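Ticket 143 - Register of interests import, debts column wrong
Product: Skelo
Raised by: Horacio Quiroga
Status: open, waiting on Tustex
Opened: July 27, 2025

Loaded the new batch of councillors' declarations this morning. Loans and debts column is out for the Orellana council. Anyone who ticked the "over 200 thousand" band shows up on the public page as owing 200 thousand exactly. Not the same thing at all. One local blog has already quoted it as a firm figure.

Steps so far:
- reran the import, same result
- checked the scanned forms by hand for 3 councillors, forms are fine, the band is ticked clearly
- June batch is correct, so somthing changed after that
- cleared the page cache, no differnce

Lender names also missing where the lender is a company. Private lenders come through ok. Tustivano should be listed against two members of the planning group and isn't there for either. That one worries me more than the band thing, planning vote is coming up and people will be looking.

Turned off the public totals for now. Individual pages still up with a note saying figures under review.

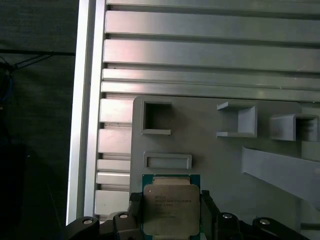 Nazareno Donati: Please don't leave the individual pages up. A note at the top won't help if the number underneath is wrong, people screenshot the number. Can you pull the whole debts section for Orellana until it's sorted? Also the band wording changed on the new form, it now says "200 or more" where the old one said "over 200". Could be that.

Pulled, 30 pages. Rest of the declaration (jobs, land, gifts) left as is, spot checked, looks right.

Wording: yes. Import looks for the word "over", doesnt find it, takes the number as a plain amount. Added the new wording to the list on the test copy. Bands now show properly.

Lender names still blank on test. Separate fault I think. Company lenders moved to their own box on the new form and we don't read that box. Asked Tustex for the field list, no reply yet.

To do: correction notice, email the blog, rerun Orellana once lenders fixed. Not closing till Tustivano shows on both.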